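Eltgate Automation Support
Ticket category: Arm faults, intermittent stop
Site: Tedavwood workshop, bench 4
Opened: November 21, 2024
Priority: 2 (work interrupted, no injury)
Status: Open, restricted use

Fault as reported
The arm halted during a tabletop sorting task and did not respond to further commands. The controller log recorded a loss of signal from the gripper. Power was removed at the wall before the bench was approached.

Steps taken
Power was restored and the task was repeated at low speed. The arm completed 13 cycles and then stopped with the same entry in the log. The controller was exchanged for the unit held at Lyons. The fault returned, and the original controller was refitted.

The gripper wires were then checked for continuity with the arm held still. All readings were normal. When the upper link was moved by hand, one reading dropped out and came back.

Assessment
The fault is attributed to movement of the wires between the gripper and the base. They are not held close to the arm for the whole of their length and may catch on items left on the table. This is treated as a safety matter, as a snagged wire could cause the arm to stop or move without warning.
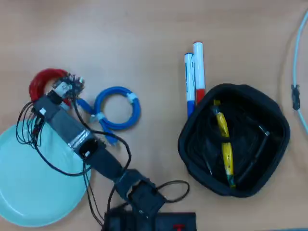

Fig. 1. Arm and work area, with wires looping out to the right of the arm.

Action required
Hasevby is to supply a replacement wire set. Until it is fitted, the arm is to be run only with an operator present and within reach of the wall switch. Cables not in use are to be removed from the table before each run. After fitting, 100 cycles are to be completed without a stop before the ticket is closed.

Next review: February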